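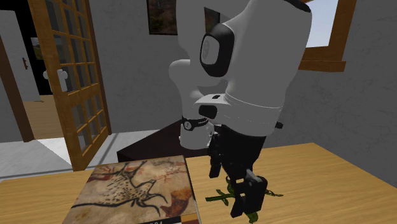

Stustero 105 Hardwax Oil

Clear matte finish for interior tabletops, counters and shelving. Supplied by Nerodier in cans of 2 and 5 liters.

Description
Stustero 105 is a one-component oil and wax blend for bare or previously oiled wood. It soaks into the surface and leaves a thin, open film that can be repaired in spots without sanding the whole top. Not for floors, outdoor furniture or wood that has been varnished.

Surface preparation
Sand to 150 grit along the grain. Finer grits close the surface and reduce uptake. Vacuum, then wipe with a dry lint-free cloth. Oak and other woods high in tannin should be tested on an offcut first.

Application
Stir well — the matting agent settles during storage. Apply a thin coat with a short-nap roller or white pad. Remove all excess within 15 minutes. Leave for 8 hours, then apply the second coat in the same way. End grain may need a third.

Drying and use
Light use after 24 hours. Keep water, hot pans and cleaning products off the surface for 5 days.

Safety
Used cloths can self-heat and catch fire. Soak them in water and lay them flat outdoors to dry.

Related products
Cuypers White Pad, pack of 2
Skemley Wood Soap

Technical questions: Anas Ouali, finishes desk. Orders received by noon on Friday ship the same day.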